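Lillura Community Help
Home > Tenancy and Housing > Bonds and Condition Reports

Deduction from bond for repainting a bathroom: is the landlord entitled to the full cost?

Posted by Corridor_West
Thursday, May 12, 2022

I would be grateful for guidance from members who are familiar with the treatment of paintwork at the end of a residential tenancy.

My partner and I vacated a rented unit in the Jelínek building last month. We had lived there for a little over four years under one fixed-term agreement, followed by a periodic arrangement on the same terms. The managing agent, Serkell, has written to say that it intends to claim $609 from the bond for the complete repainting of the bathroom. The stated grounds are "staining and surface deterioration beyond fair wear and tear".

The bathroom has no window. It is fitted with a ceiling exhaust fan, which we used consistently. We reported in writing on two occasions that the fan was weak and that moisture was collecting on the wall above the basin. The first report was acknowledged. The second was not. No tradesperson attended.

The entry condition report describes the bathroom walls as "painted, clean, minor marks". It does not record when they were last painted. The exit report, prepared by the agent in our absence, describes "mould spotting to upper wall and ceiling, paint lifting near basin". We accept that there was some spotting on the ceiling. We had cleaned it several times with a product called Funel, bought at the hardware store, and it returned each winter. We do not accept that we caused the paint to lift.

My queries are these. First, is an agent able to claim the full cost of repainting when the paint was already several years old? Secondly, do our written reports about the fan carry any weight? Thirdly, is there any disadvantage in refusing the claim outright when we would be content to pay a modest amount for cleaning?

Thank you in advance for any assistance.

3 replies

Trudy Kingi
Member, Tenancy and Housing panel

Thank you for setting out the circumstances clearly. The following is general information and is not legal advice. Residential tenancy legislation differs between jurisdictions, and you should confirm the position with the tenancy authority where the unit is located.

On your first query, a landlord who establishes damage is ordinarily entitled to be compensated for the loss actually suffered. That is seldom the same figure as the cost of new work. Interior paint has a limited life, and its value is taken to decline over that life. If the walls had already been painted for some years before your tenancy began, and a further four years then passed, the remaining value may be small. In some cases it will be nil. The agent should be asked to state in writing the date on which the bathroom was last painted and to supply the invoice. Should the agent be unable to produce either document, you are entitled to draw attention to that fact.

You should also ask for the basis of the $609. A quotation for a complete repaint will often include the ceiling, all walls, the door and the architraves. The exit report as you have quoted it refers only to the upper wall, the ceiling and the area near the basin. A claim for surfaces that are not mentioned in the report requires explanation.

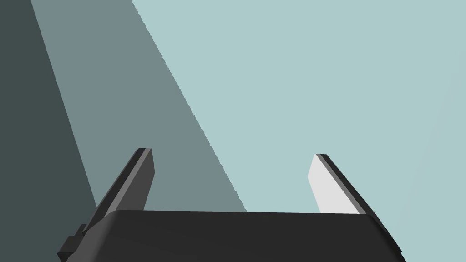 On your second query, the written reports are likely to be the most useful documents you hold. A tenant is generally expected to keep the premises reasonably clean and to notify the landlord of defects. A landlord is generally expected to maintain the premises and any fixtures supplied with them, and an exhaust fan is a fixture. Where mould has developed in a windowless room after the tenant has given notice of inadequate ventilation, it is difficult for the landlord to attribute the whole of the damage to the tenant. Please locate both messages and preserve them with their dates and the acknowledgment of the first.

On your third query, there is no disadvantage in disputing a claim that you consider excessive. It is, however, advisable to distinguish between the portion you accept and the portion you do not. A suitable form of words would be:

"We do not agree to the proposed deduction for repainting. Without any admission as to the cause of the mould, we are prepared to agree to a deduction for reasonable cleaning of the ceiling, on receipt of an itemized quotation. We refer to our written reports concerning the exhaust fan, copies of which are attached."

Kindly observe the time limit for responding to the claim. If a formal notice has been issued by the bond authority, the period is calculated from that notice and can be short. Correspondence with the agent does not extend it.

I would also recommend that you request a copy of all photographs taken at the exit inspection. Close views of a painted surface are of limited assistance where they do not show which wall is concerned, and you are entitled to raise this if it arises.

13 members found this helpful

Basin_and_Tap

In my experience the agent will withdraw as soon as the invoice is requested. Ours claimed for a hallway and could not say who had painted it or when. The matter was closed within the week.

I would not offer anything for cleaning. Four years is a long tenancy and mould in a bathroom without a window is to be expected.

2 members found this helpful

Northside Lessor

I write as an owner of two rental units and wish to add a point from the other side.

The previous reply is too confident. Mould is not automatically wear and tear. If a tenant dries laundry in a bathroom, keeps the door shut and does not run the fan, the owner may well succeed. The questioner says that the fan was used, and I have no reason to doubt it, but the agent may put the matter differently, and it would be prudent to prepare a short statement setting out how the room was used and cleaned. Receipts for the cleaning product would be of assistance if they have been kept.

I agree with Ms. Kingi regarding depreciation. My own accountant writes paint down over a fixed period and I would not expect to recover the full amount from any tenant. I have my units repainted each August when they fall vacant, and keep the invoices with the lease.

Corridor_West
Original poster

My thanks to all who replied. I have located both reports concerning the fan and have written to Serkell requesting the invoice and the exit photographs. I have used the wording suggested by Ms. Kingi with one small alteration. I will advise the forum of the response when it is received.

This thread remains open to replies from registered members.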